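Chapter 7
A Place for Everything: Storage in Small Spaces

Open any cupboard at home and have a good look. How much of it is full of things, and how much is just air? Most of us guess badly, and that is what makes this chapter such fun. Once you start seeing the empty space above a stack of plates (or a lonely jar of rice!), you can't stop seeing it.

In March, a Year 9 class in Clarville measured the shelves in their school's food room and worked out that 104 litres of space sat unused above the tins and tubs. They hadn't bought a single new cupboard by the end of term – they had simply added a second level wherever one would fit.

A two-tier rack is the simplest way to do this. It gives you a flat shelf on top and another beneath, and an open front means you can reach the lower one without moving what's above. Wire mesh sides let you see in as well. Clear food containers are a good match for the same reason, as you can check what's inside before you take off the lid.
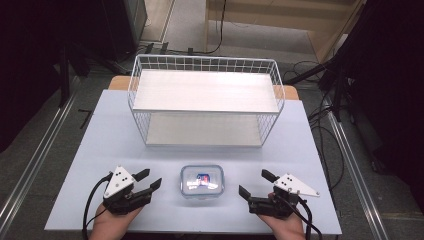
7.1 Measure first, then move

You will need a tape measure, a pencil and page 117 of your workbook. Choose one shelf at home and write down its width, depth and height in centimetres. Now do the same for three containers you use every week, lids on.

Which would fit on a lower shelf, and which would have to go on top? Sketch both levels from the front – rough drawings are fine – and bring them to the next lesson, where we'll compare them with the Hindside kitchen plan.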